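Subject: Re: [bench-arms] Left arm drops when both grippers close
Date: June 28, 2020

Hello all,

thank you for the answers to my first message, and sorry that I am slow. I can only work on the arms in the evening, and my written English needs time also.

On the list it was written:

> I had the same with my pair. When one gripper closes hard, the supply
> goes down for a short moment and the shoulder of the other arm loses
> its hold. You can look for the bad servo for weeks and there is no bad
> servo. Before you open anything, please tell us: do both arms share one
> supply? Which wire goes from the supply to the first joint? And is your
> base stiff? If the bar in front of the base can bend, you will see the
> grippers move and think it is the software.
>
> Also, which firmware is on the joint boards? The Brotetier boards from
> the first batch had a default current limit that is too low for a
> shoulder.

I try to answer in the same order.

Supply. Yes, both arms share one supply, the Hidel that came with the first kit. When I built only the left arm it was enough. In April I added the right arm and simply put a second plug on the same output, which I now think was lazy of me.

Wire. From the supply to the first joint I used the thin red and black pair from the kit, and I made it longer because the supply stood on the other side of the room. I measured the voltage at the left shoulder while a small script closed both grippers. At rest it is fine. At the moment of closing it falls so much that my cheap meter only shows a jump, and I cannot give you a good number. I asked a neighbor from the workshop for a scope but it is not free yet.

Base. The base stands on the floor, and the white bar goes across in front of it, along the near edge of the black board. I put my hand on the bar and pushed. It moves a little to the side, less to the front. I tightened the corner screws and this became better, but the drop of the left arm is still there. So the base is perhaps one part of the problem -- not the main part.

Firmware. My boards are from the second batch, so the low limit should not be there. I read the value back anyway and it is 2000 on both shoulders. Can somebody confirm that this is the right number for the second batch? The Wornberg page gives a table, but only for the older boards.

What I did since then, in steps, so that you can tell me where I went wrong:

1. I took the right arm off the supply and ran only the left one. I let the script open and close the gripper 176 times. No drop. After this I did the same with only the right arm, also no drop.

2. I connected both again and let them close one after the other, with a short pause between. Two drops in the whole run, both from the left shoulder. With no pause it drops nearly every time the fingers meet something hard.

3. I put both arms over the board with the grippers apart, the left one over the left side and the right one near the far right edge, and left the small metal bracket on the board near the far edge, between them, as the part to grip. The cable of the right gripper goes in at the small blue connector and makes an arc to the right and down along the arm. I want to keep this arc, because when I tied the cable tight it pulled at the connector in the turned position. Please excuse the table behind, it is where I keep the parts and the bags.
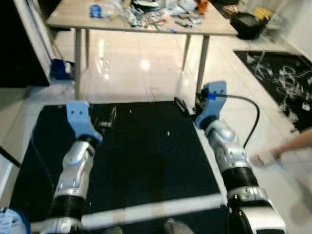
4. Next I will give each arm its own supply. I have found a second Hidel of the same type. My question is about the ground: do I connect the two grounds at the supplies, or only at the controller? I read both opinions in the archive, and the people who wrote them sounded equally sure.

5. If the drop is gone, I replace the long thin pair with a thicker one and move the supplies closer to the base. I would like to do this as a separate step, so I know which change helped.

One more thing, not so urgent. Somebody asked which gripper design I use. It is the flat one from the Bettencourt files, light blue, with the two small holes on the face. I changed only the mounting side, because my wrist joint has a different screw pattern. If there is interest I can upload the changed file, but I must first clean the drawing -- the names inside are all in my own language.

I will write again when the second supply is connected. If somebody knows the answer about the ground before that, I would be very glad, as I do not want to burn a board.

With kind regards from the workshop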